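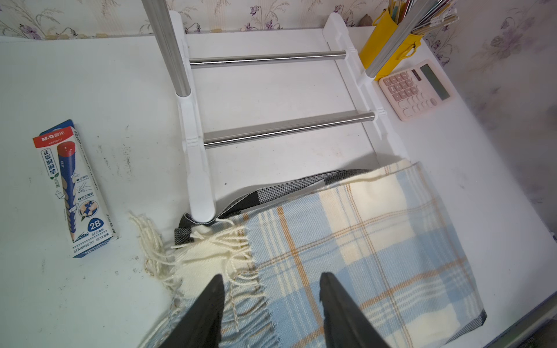
Re: Wind pressure on the Galletside chamber organ

Thanks for the replies on this, both on the list and off. I'll answer the main points in one go.

On June 9, 2021, Fogh wrote:

> Before you touch the regulator, can you tell us what the pressure
> does when the player draws the full chorus and holds a big chord?
> A static reading with nothing drawn won't tell you much. I had one
> in Orville that read fine at rest and sagged badly under load, and
> the cause was a split in the leather on the trunk and had nothing to
> do with the weights. Also, is the Mixture original? If it was added
> later the wind system may never have been meant to feed it.

I went back with the manometer and did it properly. With nothing drawn the chest sits at 87 mm. With the 8' and 4' flutes it doesn't move enough to matter. Draw the Principal, the Fifteenth and the Mixture, hold a six-note chord, and it drops fast, then creeps back partway. You can hear it in the top octave before you see it in the tube. The treble of the Fifteenth goes flat and the Mixture follows.

So that is sag under load, as you suspected. I checked the trunk with a strip of tissue along each joint and found one leak at the elbow under the bass end of the chest.

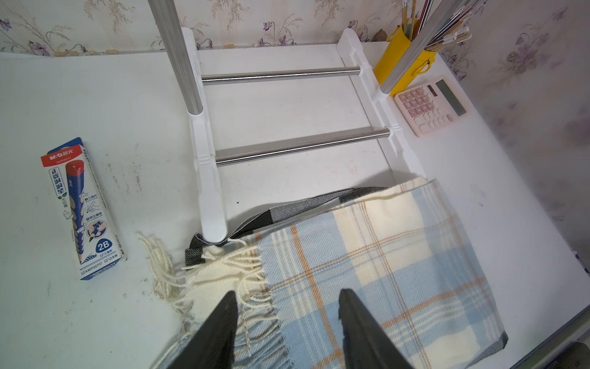
It isn't large, but it's on the outside of the bend where somebody has patched it before with what looks like bookbinding cloth and a lot of glue. The old leather underneath is stiff and has let go of the wood along one side.

As for the Mixture, no, it isn't original. The stop list in the parish papers has a blank slide in that place, and the pipes are a different metal from the rest of the chorus. The blower was replaced when the Mixture went in, but the trunk and the regulator were left alone. I think the blower is large enough. The supply side of the regulator stays steady while the chest side drops.

My plan is to releather the elbow first and measure again before changing anything else. I would like to keep the weights as they are. They are cast pieces with numbers stamped on them, and I believe they went in with the regulator. If the sag is still bad after that, I'll look at a small concussion bellows on the chest, which can be taken off again without leaving more than a few screw holes.

Two questions for the list:

1. Has anyone used the Pramano sheepskin on trunk joints? It was quoted to me at 600 for the lot, against up to 900 for my usual supplier. The sample feels a bit thin for an elbow, but it is even.

2. Hot hide glue or fish glue for this? I can't get the elbow out without removing the bass pipes, so I'd be working on my knees with very little room. I've always used hot glue on the bench — the short working time bothers me in that space.

The organ is needed for a concert in August, with the Mixture, so I can't leave it half done. 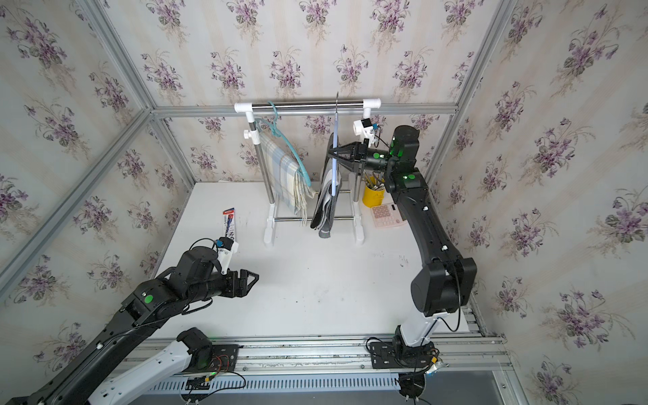
Posted by Þröstur Thoroddsen

P.S. On the tuning question that came up in the other thread: I'm leaving the temperament alone until the wind is steady. The player says the thirds in D major have gone sour, but most of what she is hearing comes from the upper ranks going flat in full chords. With just the 8' flute drawn, D major is fine.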